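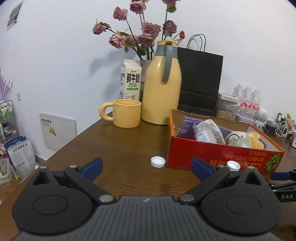 Como aproveitar uma demonstração de garra manual (e treinar a mesma tarefa em casa depois)

Fui ao dia aberto da Wiva, em Rornville, achando que ia passar a tarde atrás de uma cordinha vendo braço robótico trabalhar. Que nada! Em poucos minutos me puseram uma garra na mão e me mandaram arrumar uma mesa. Saí com o pulso cansado, um caderninho cheio de rabiscos e uma vontade enorme de voltar. Como várias leitoras me escreveram perguntando como funciona a visita e se dá para levar gente que nunca mexeu com isso, juntei tudo neste passo a passo.

Antes de ir

A inscrição é feita pela página da Wiva e eles mandam um número de confirmação. O meu era 316, e eu quase fiquei na porta porque anotei no celular e a bateria acabou no ônibus. Anote em papel. Vá de manga curta ou com punho justo, e tire pulseira e relógio grande. Unha comprida não atrapalha, eu testei (sem querer).

Se puder escolher o turno, escolha o primeiro. A sala enche depressa e quem chega cedo consegue repetir a tarefa.

Passo 1: segure a garra sem apertar nada

Parece bobagem, mas fique um tempinho só abrindo e fechando no ar. As garras que usamos têm dois dedos com almofadas azuis por dentro, e os dedos chegam mais longe do que a gente imagina. Nas primeiras tentativas eu fechava cedo demais e beliscava o vento. Vá devagar até sentir onde as pontas se encontram.

Passo 2: olhe a mesa inteira

O exercício se chama Pusico (é o nome que a equipe dá à rotina de guardar objetos) e consiste em pegar o que está solto no tampo e levar para dentro da caixa. Mesa de madeira escura, caixa de papelão vermelha bem grande, e em volta uma bagunça de casa de verdade: jarra amarela, caneca, leite, flores secas, cabos enrolados. Eu adorei, porque na minha cozinha é igualzinho. Decida antes o que você vai mexer e o que fica quieto. As garrafas do fundo, por exemplo, a gente deixou em paz.

Passo 3: comece pelo mole

Tecido, pelúcia e pacotinho amassado perdoam muita coisa. Você pega meio torto e eles se ajeitam entre os dedos. Com pano, aponte para uma dobra e feche bem ali; se tentar pegar pelo meio, esticado, a ponta só escorrega por cima. E com embalagem de plástico fininha, feche até firmar e pare. Eu continuei apertando por puro nervosismo e a monitora teve que me pedir calma duas vezes.
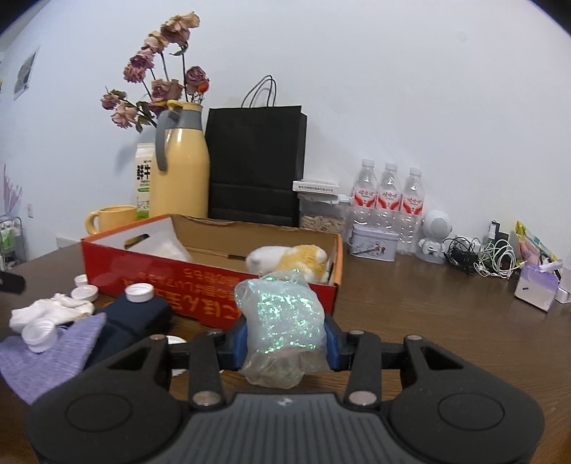 Por Lídia Sarmento

O pacotinho brilhante verde foi o meu queridinho da tarde. Pegue um desses pela parte mais gordinha, levante na vertical e só depois ande para o lado. Quem levanta e anda ao mesmo tempo (eu, claro) vai arrastando a barra do plástico em tudo que encontra.

Passo 4: as tampinhas

Ah, as tampinhas. São brancas, redondas, de plástico, e foi nelas que eu perdi a paciência. Com a abertura para cima, dá para abraçar a tampa pelos lados, um dedo de cada lado, bem rente à mesa. Em cima de pano é outra história: o pano afunda, a tampa inclina e você precisa descer um pouco mais do que gostaria. Se não pegou, abra tudo, suba e recomece. Ficar empurrando de ladinho só leva a tampa para mais longe.

Passo 5: solte direito

Desça até quase encostar no fundo da caixa e abra com calma. Tire a mão por cima, pelo mesmo caminho. Eu puxava para trás antes de abrir por completo e trazia o objeto de volta comigo, foi uma risada geral.

Passo 6: repita trocando uma coisa só

Depois da primeira rodada, mude a posição de um objeto e faça de novo. A equipe insistiu bastante nisso: gestos parecidos, com pequenas variações, são o que eles querem registrar para o robô aprender. Cada pessoa tem um jeito de chegar no objeto, e não precisa imitar o da vizinha. Só evite gesto brusco no meio do caminho.

Para treinar em casa

Não precisa de garra nenhuma. Eu uso um pegador de salada com pontas de silicone e uma caixa de sapato, e coloco na mesa meia, tampa de garrafa e um bichinho de pelúcia. Mantenha o cotovelo solto e faça rodadas curtas. Se tiver criança em casa, prepare-se para perder.

Serviço

O dia aberto acontece no salão Farahani, sala 199, com entrada pelo pátio. O grupo é pequeno e trabalha em 2 mesas, então pode haver espera entre uma rodada e outra. Leve água e deixe a mochila no armário da entrada. A última vez que tinham aberto as portas foi em dezembro, e a próxima data ainda não saiu; quando sair eu aviso por aqui.

Publicado na quarta-feira, 5 de fevereiro de 2020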